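Chore Testers and Chore Writers Wanted (Part-Time, Nallthorpe)
Posted 10/5/21

Hi! I run the home trials at Tondico, and I'm looking for people who are good at being picky about housework. If you've ever refolded a towel after somebody else folded it, please keep reading.

The short version of what we do: we want to find out whether a machine can take over the boring jobs in an ordinary home, and the only way I know to find that out is to go into ordinary homes and let it try. Our project is called Eskola. We've written up a list of 1,000 small chores (throw out the junk mail, put the remote back, flatten the box and take it to recycling) and we're working our way down it, one living room at a time.

So can it do them yet? Some of them, on a good day. Picking up one solid thing from a clear surface is a job I'm fairly relaxed about now. Mixed piles are where I start chewing my pen. A person glances at a table after a delivery and knows what's trash, what's paperwork and what somebody is still drinking, and does it all with half a mind on dinner. Try writing that down as a rule. I have, and my rules fell apart by lunchtime.
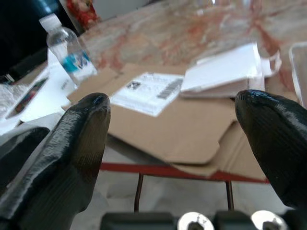 Paper is a whole subject of its own. A booklet might be the instructions you'll need on Saturday or it might be landfill, and the machine has to ask, guess or leave it alone. I want testers who have opinions about which of those three is right, and who'll argue with me about it!

There are two roles open.

Home tester. You come along to visits with me, watch the chore being tried, and score it on our sheet. You say whether you'd be happy with the result in your own house, and you say why. Visits run up to four hours and there's a fair amount of standing. Pay is $20 an hour, travel time included.

Chore writer. You work mostly from your own kitchen table, turning everyday jobs into plain steps that a stranger could follow. Harder than it sounds, and I think more fun. Same hourly rate, up to 20 hours a week, and I'm flexible on when you do them.

You don't need a technical background for either one. My best scorers so far have come from hotel cleaning, child care and stocking shelves, because they've got an eye for "done" versus "sort of done." You do need to be comfortable in other people's homes, write a clear sentence, and keep what you see there to yourself.

We work around people's real stuff. We don't ask families to tidy up first, so expect snacks, gifts, umbrellas and stacks of paper, all sharing one piece of furniture.
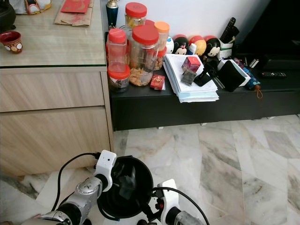

Both arms on one round black container, beside a well-stocked TV console.

To apply, send me half a page on a chore you hate and how you can tell when it's been done properly. No resume needed at this stage. Mark it "Eskola tester" or "Eskola writer" (or both, if you can't choose) and drop it at the Tondico front desk in Nallthorpe or use the form on our jobs page. I read every one myself, so give me a little time. Interviews are in October, and there's a paid trial visit before either of us commits to anything.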